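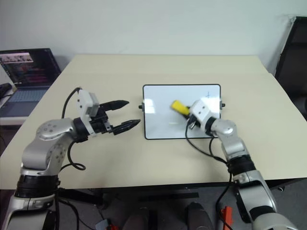
Can a robot do your wiping yet?

I get asked this a lot since I started writing up cleaning tips, usually by people who've seen a clip of a machine folding towels and want to know if they can stop buying sponges. Short answer: keep the sponges. Longer answer: wiping is one of the jobs I'd bet on first, and a whiteboard is a lovely place to start because it's flat, it's hard and you can see straight away if there's a mark left (try saying that about my hob!).

The tricky bit is pressure. Too light and the felt skates over the ink, too heavy and the board slides off across the table. We do it without thinking, with the other hand holding the corner. An arm has to be taught, and I'm told by Tiburcio Chávez, who looks after the benches at Villaseñor, that it can take 50 goes at one little cross before he'd trust it with a shopping list. Then somebody swaps the eraser and off you go again.

Anyway, the tips, which work whoever or whatever is doing the rubbing:

Start at the edge of the mark and work inwards. Going straight through the middle just spreads it about.

Keep the eraser flat. If you tip it up you're only using one edge, and that edge gets filthy.

Stop a small board wandering with a damp cloth folded underneath. I've tried the sticky putty and it pulled the paint off my table, so never again.

Old ink that's gone faint and won't shift: scribble over it with a fresh dry-wipe pen, count to five, wipe. Works nearly every time.

Bang your eraser out over the bin once a week. Outdoors if you've got a pale carpet.

As for the rest of the house, I'd say tables next, then worktops with nothing on them. Worktops with things on them (so, mine) are a long way off. You'd need something to lift the kettle, wipe, and put the kettle back the right way round, and I can't get the family to do that.

Next time, in February, limescale on taps. Send me your vinegar disasters before then, please, the worse the better.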